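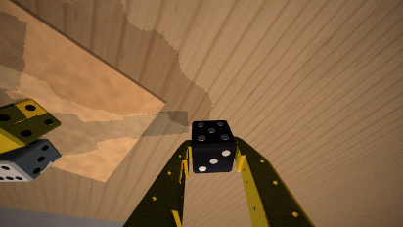

Weerakoon asks why the arm gets to handle the dice while the people at the sorting table get a manual. Fair question, and Section 3 is the answer we have.

3. Handing over the sorting table

3.1 Before the shift, run the Silton layout in simulation. Load the dice set, the board and the small arm. Leave the two pedestal arms parked.

3.2 Set the grip to 64. The factory setting is 726, a number apparently chosen by someone with a grudge against dice.

3.3 Run one pick from the board. Check that both fingers meet the die on opposite sides. If a finger lands on a corner, go back to 3.2 and lower the approach speed.

NOTE: The arm does not care which number is up. Sorters who used to call out the pips may stop, or may carry on for company.

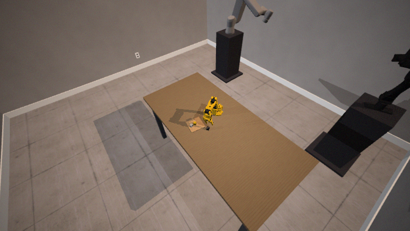

Na-rae Gil

3.4 Check the reach of all three arms against the table. The small one works on the tabletop and the other two work from their pedestals, so a person leaning in to help is now the fourth arm, and the only one without a stop button.

3.5 Assign 2 people per shift. One watches the picks. The other clears rejects and fills in the Flikard log, a job that did not exist before we automated the old one.

CAUTION: Do not reach over the board while a pick is queued. Years of sorting by hand have made everyone quick — the arm has not been told this.

3.6 At the end of the shift, save the run under your own name. Runs saved as "test" go to Allis, who deletes them in February.

3.7 Anyone moved off sorting keeps their locker and their place on the break list. Update the list by hand. It is on the door, with a pencil on a string, and there are no plans to upgrade it.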